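Home | Articles | Authors | Subscribe

3.2 The Vokell hand-held gripper kit in ordinary homes

We were keen to try the Vokell kit outside the laboratory, and the Pisesley trial gave us the chance. Each kit holds 2 hand-held grippers, a charging base and a small case of spare pads, and the makers say a new user can be recording within 15 minutes of opening the box. That matched our experience very well. The grippers are light, the handles suit small hands as well as large ones, and the ribbed pads (easily our favourite part of the design) let go of things as cleanly as they pick them up.

Earlier work with the Muvham grippers kept to blocks, cups and other stiff objects on a bare table. We wanted clutter! Hair accessories turned out to be a lovely test: clips, bands and gathered fabric differ in stiffness, shine and size, and they are kept close together in nearly every home we visited. Sorting was done wherever the household would normally do it, on a bed or a rug as often as at a desk, and we moved no furniture.

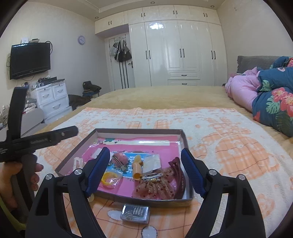

Figure 4. Hair accessories in a shallow tray on a bed, with the kit's grippers in use.

The protocol was kept short. Wearers picked one item at a time, set it down on the blanket or cloth, and carried on until they felt like stopping. Over the trial this gave us 3,000 usable picks, all of which went through the checking procedure of Chatzigeorgiou without changes to its settings. Fabric pieces were the pleasant surprise, as the pads hold a fold without dragging the rest of the material along. Flat metal clips were harder, particularly when they lay against one another, and wearers often nudged them apart with one jaw before closing on them.

We have 2 complaints, both minor. The printed guide says too little about cleaning the pads, which gather fluff from soft bedding, and the charging lead is too short for most bedrooms. Neither slowed the work much, and we would gladly use the kit again. Section 3.3 sets out how the picks were labelled and how we dealt with disputed labels.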